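Dumar–Senton line: frequently asked questions

This page covers the reopening of the railway between Dumar and Senton. It is updated when the timetable or the works programme changes. Questions about fares are dealt with on a separate page.

When does the line open?
Passenger trains start in November. The first train leaves Dumar on a Monday at 05.40. Driver training runs are already using the route, so treat the track as live at all hours.

Which stations will be served?
Dumar, Lie, Fasard and Senton. Lie and Fasard each have a single platform. Dumar keeps its present layout, with the new service using platform 2. The old halt between Fasard and Senton will not reopen. Its platform was too short and stood on a curve that no longer meets the gauging rules.

How often will trains run?
One train an hour in each direction, with two extra morning departures from Dumar on weekdays. The limit is the single-track section between Lie and Fasard. Trains can pass each other only in the loop at Lie, which is 300 metres long.

Could the service become half-hourly later?
Not with the present signalling. A second loop would be needed east of Fasard. The land for it has been kept clear, but the loop has no funding. Grethe Ketilsson's capacity study sets out the options and can be read at Dumar station on request.

Is the line electrified?
No. Bridge 103 was rebuilt with enough clearance for overhead wires, and so were the other bridges replaced during the works. Older structures were left as they are. The service will use two-car diesel units — the same type that already works the coast route.

What is the top speed?
It varies by section. The approach to Senton is the slowest part because of the junction and the level crossing next to it.

What happens to bus route 7?
It continues unchanged until the spring timetable. After that it will be retimed to meet trains at Fasard. The evening journeys are under review, and Mereana Ruddock is collecting comments from passengers who use them.

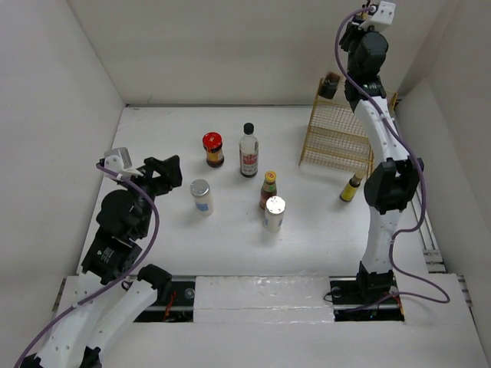
Will the level crossings be staffed?
No. All of them have full barriers worked from the signalling centre at Dumar. Farm crossings have telephones. Users must ring before crossing with vehicles or animals, and again once they are clear.

Can I take a bicycle?
Yes, two per train, without booking. Tandems and cargo bicycles are not carried.

Is there step-free access?
At Dumar, Lie and Fasard, yes. At Senton the footbridge lift is a later stage of the works — until then, step-free access is by the side gate on Station Road, which is open while trains are running.

Who do I contact about noise or drainage?
Write to Ewan Treloar in the works office at Dumar. Give the nearest bridge or crossing number, which is shown on a plate at the trackside. Please read it from the road and do not go onto the railway.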